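Keep the Small Clinic Open

By Ezekiel Halvorsen
10 September 2022 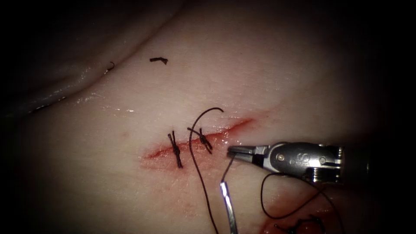

Two knots tied, with the rest of the cut still open.

The walk-in clinic in Gritlow closed in May. The notice on the door gave the hours and phone number of the hospital in Dratine, which is a 104-mile round trip from my kitchen. I have made that trip twice this summer, once for my own hand and once for a neighbor's boy who had come off his bike. Neither of us was badly hurt. We both needed a few stitches and someone who knew how to put them in.

I think closing the clinic was a mistake, and I think it was the kind of mistake that gets made when people look only at what a thing costs and how often it is used. Gritlow has 2,000 people. Ekitz, the company that ran the clinic, said there had been 627 visits in its last full year and that this was too few to keep the doors open. I don't doubt the number. I do doubt what they did with it.

A visit is counted the same whether it saved somebody a drive across town or a day's wages. When I cut my hand I lost a day. My wife lost half of hers, as I couldn't grip the wheel. The neighbor's boy missed school, his mother missed a shift, and his little sister came along and slept in the car. None of that shows up in the books at Ekitz. Those costs are still being paid, only now they are paid by families, a bit at a time, and it would be very hard to add them up.

Then there are the people who don't go. I worked for years with a man who closed his own cuts with tape and glue from the shop. He did that when the clinic was four blocks away, so you can guess what he does now. My own first thought, standing at the sink with a dish towel around my hand, was that it would probably be fine until morning. If the nearest help is an hour off, a lot of people are going to think the same way, and some of them will be wrong.

I have heard the other side. A friend on the county board told me that a small clinic can't be good at everything, and that staff who see few patients get rusty. She has a point. If I needed a surgeon, I would want one who operates every day, and I would drive to Dratine without complaining. But most of what came through the door in Gritlow was ordinary. It was cuts, sprains, ear infections, fishhooks, blood pressure checks, forms for summer camp. Closing a plain cut is a skill that can be learned and kept up. Nurses and family doctors have done it in small towns for a very long time.

The county has also offered us a phone line. You call, a nurse listens, and she tells you whether you need to be seen. I have used it and the nurse was kind and sensible. She told me I needed to be seen.

What would I do instead? I would start smaller than what we had. Ekitz kept the clinic open six days a week with a front desk, a billing office and a lease on more space than it needed. Hsueh, two counties north and not much bigger than we are, runs a clinic out of two rooms behind the library. It is open four afternoons and Saturday mornings. One nurse practitioner works there, with a doctor on call. The town owns the building and charges no rent. People there grumble about the hours, and I would love to have those hours to grumble about.

It would take public money, and I know how that goes over here. I voted against the last two levies myself. But I paid more than $200 in gas and lost pay for my one cut, before the bill from the hospital came. I would rather have put that toward a room with a light on down the street.

We accept this reasoning for other things already. The fire hall sits quiet most days of the year and no one at the county meeting asks how many fires it takes to justify the truck. We plow roads that have three houses on them. We do it because the people at the end of those roads live here too, and because the bad day comes to everybody sooner or later.

The old clinic building is still empty and the sign is still up. The county board takes up next year's budget this fall. I plan to be there, and I'd ask anybody in Gritlow who has made the drive to Dratine this summer to come and tell them how it went.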